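The owner of the Keltdale laundromat opens the doors at six and is usually still there when the last dryer stops. She bought the business in April, after working behind its counter for years.

"I knew what was wrong with it," she says. "The hot water ran out by ten, and you couldn't get change."

The hot water came first. The new system cost more than she had planned, and she put off painting to pay for it. A wash is still coin-operated, though she is looking at card readers.

"Older customers like coins. They keep a jar for it." 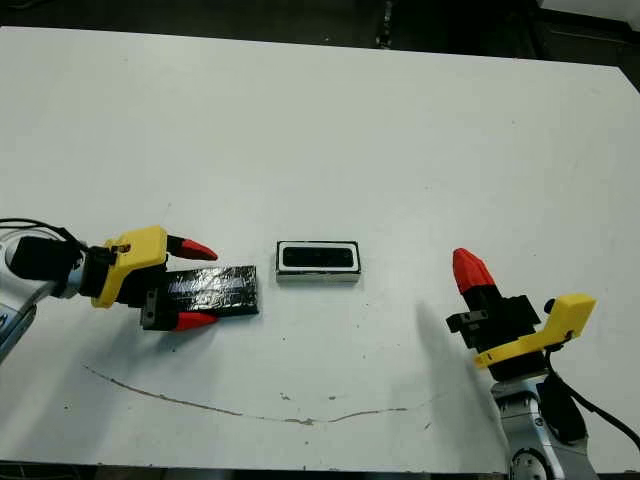 Mohammed

Most of her trade used to be renters from the flats on the hill. Now she also does sheets and towels for two motels out Fadville way, up to 350 pieces on a long weekend. She folds those herself at night.

"Motels pay on time. That covers the power bill, and the power bill is the one that keeps me awake."

Prices went up once this year, and she put a note on the door a month ahead. A few people grumbled. One regular, aged 74, told her it was overdue.

Asked what customers get wrong, she doesn't need long. "Too much soap. Everybody uses too much soap. Half a cup is plenty, and then you don't have to rinse it twice."

She would like to open a second shop in Plutau, but the rent on the place she looked at was around $2,000 a month before she'd plugged anything in. She has asked the landlord to come down a bit and is waiting to hear back.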